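Sirkstead Furniture Fair and the Emlow workshop open day

26 May 2023

I went up to Sirkstead for two days to look at chairs, mostly desk and dining chairs from the 1950s and 60s, and to see the Emlow workshop, which opens its doors to visitors once a year during the fair. I had a short list from two customers and one spot left to fill in the shop window. What follows is mainly for people who buy from us and asked how the trip went.

The fair is held in the old wool hall and the two sheds behind it. There were 122 stalls listed this year. The hall has the dealers with the better pieces and the higher rents, and the sheds have everyone else. Parking is on the field across the road and cost five dollars, cash only. Trade buyers get in at seven, the public at nine. I was in line at a quarter to seven and there were already people coming out with lamps under their arms, so someone had been let in early.

I started in the sheds. The first had a lot of pine, more than I remember from other years, and most of it stripped. Stripped pine has not sold for us in a long time and I walked past it. There was a good set of six beech kitchen chairs with turned legs, one with a replaced stretcher in a slightly redder wood. The seller wanted 239 for the set. I offered less, he said no, and when I came back after lunch they were gone. I should have paid it.

Further in was a stall with nothing but office furniture. Filing cabinets, a plan chest missing its bottom drawer, and four swivel desk chairs with wooden arms. Two had their original casters. I turned all four over. On one, the seat plate had been welded at some point and the weld was cracked. On another the leather had been painted, and you could feel it as soon as you touched it, a bit like a raincoat. I bought the remaining two. The better one is black hide with brass nails, dry along the front edge but not split, and the tilt works. The other needs a new spring and has a ring on the left arm from a cup. I'm leaving the ring.

The second shed was quieter. Someone was selling offcuts of old veneer by the bundle, mostly walnut and some rosewood that came with its papers. I bought a bundle of the walnut for repairs. I also looked at a teak sideboard with sliding doors. The case was fine but the doors had been swapped from something else and did not meet in the middle. The label said "original throughout." I mentioned it to the seller and she said she had bought it that way and would change the label. It still said the same at closing time.

The hall opened properly at eight. The stall I had come for was Joo, run by Jae-hoon Hwang, who has been bringing in Danish and Korean pieces for 19 years and keeps very good records. Each item has a card with where he bought it, what has been done to it and what he left alone. I wish more people did this. He had a low armchair in oiled oak with a woven cord seat, the cord replaced last winter, and the card said so. He had a writing desk with a fall front and a lock that worked with its own key. The most expensive thing on the stall was a pair of lounge chairs in tan leather, priced at 1,403 for the two. They were in very good condition. One had light scratches on the back rail and both had new webbing under the cushions.

I asked him about the webbing. He told me he replaces it on nearly everything now, even when the old rubber still holds, and keeps the old straps in a bag so the buyer can have them. Most buyers don't take the bag. He also said he has stopped refinishing arms. People used to want them even and glossy, and now they ask for the worn spots where hands have been. That matches what we see in the shop. A chair with an honest arm sells faster than one that has been sanded back, and for more.

I bought the oak armchair and put a hold on the writing desk for a customer, who has until the end of the month to decide.

Lunch was soup and bread in the tent. The soup was fine. There was nowhere to sit apart from some stacking chairs marked for sale, and everyone sat on those.

In the afternoon I went to a short talk on upholstery fillings upstairs in the hall. The room holds thirty or so and it was full. The speaker cut open a seat from a 1930s club chair and went down through it layer by layer: cotton wadding, horsehair, hessian, more hair of a coarser kind, hessian again, then the springs and the base webbing. Someone had pushed foam chips in through a slit at the back, probably in the 1970s, and they had gone to yellow crumbs. She said to check for this by pressing hard with a flat hand near the back rail and listening. Foam in that state makes a faint crunch. I tried it on several chairs afterward and found one.

Day two was the Emlow workshop. It is a ten minute drive out of Sirkstead along the river, in a long brick building that used to make boxes. They repair and reupholster chairs for the trade and also make a small range of their own under the name Lono. Visitors are taken through in groups of eight, with an hour for each group. I was in the second.

I-seul Shin led our group. She runs the frame shop and has been there since it was three people in one room. We started in the timber store, which is kept at a steady humidity, with a gauge by the door that she checked as we went in. Oak, ash and beech, some walnut. She explained that repairs are done with old wood wherever they have it, because new beech moves differently and the joint can open again in the first dry winter. They keep broken chairs just for the rails.

The frame shop is next. Each chair that comes in is knocked apart at whatever joints are loose and left alone at the ones that are sound. They use hide glue for anything made before about 1950, so that it can be taken apart again, and she showed us a dining chair where someone had used epoxy in two joints. They had to cut the tenons out and let in new ones. The repair took longer than all the other work on the chair put together.

She also had a tray of screw plugs on the bench in six kinds of wood. Missing plugs are one of the commonest things they are asked to fix. They cut them across the grain from matching stock, glue them in with the grain running the same way as the rail, leave them proud overnight and pare them flush with a chisel. Sanding them flush leaves a pale patch around each one. We have been sanding ours. I bought a dozen walnut plugs from the counter at the end and will try it her way.
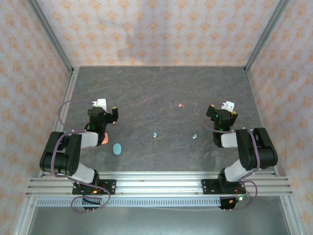 The two arms over the veined tabletop, with the flowered paper behind.

From there we went up to the leather room. Hides are hung over rails by color and the cutting table runs most of the length of the windows. Two people were working on a large desk chair with a deep buttoned back. The old cover had been taken off whole and was being used as a pattern. I asked when they repair leather and when they replace it. Her answer was that if the hide still bends without flaking, they feed it, patch it from behind and leave it on. If it tears like paper at the edge when you pull gently, it is finished and no cream will bring it back. They will not dye a worn hide to one even color for the trade, though private customers can have it if they insist.

The last stop was the Lono range. There are three chairs and a stool. The desk chair is comfortable and sits a little high for me. The dining chair is the one I would stock, ash with a shaped back and a drop-in seat that comes out with four screws, so it can be recovered at home. The wait for a set of six is fourteen weeks. I have asked for a sample in the darker finish.

Some notes for anyone thinking of going next year. Stay in Sirkstead the night before if you want the early entry, as the road in is slow by half past six. Bring blankets, there are none to be had on site. The hall dealers take cards and most of the shed dealers do not, and the one cash machine was empty by eleven. Emlow visits have to be booked ahead, and the places had gone well before the fair. The workshop stairs are steep and there is no lift to the leather room.

What came back in the van: two swivel desk chairs, the oak armchair from Joo, the walnut veneer, the plugs, and a small footstool I have not mentioned because I paid too much for it. The black desk chair is already cleaned and in the window. The second swivel chair is waiting on its spring and should be ready in a couple of weeks. The oak armchair is upstairs and can be seen if you ask.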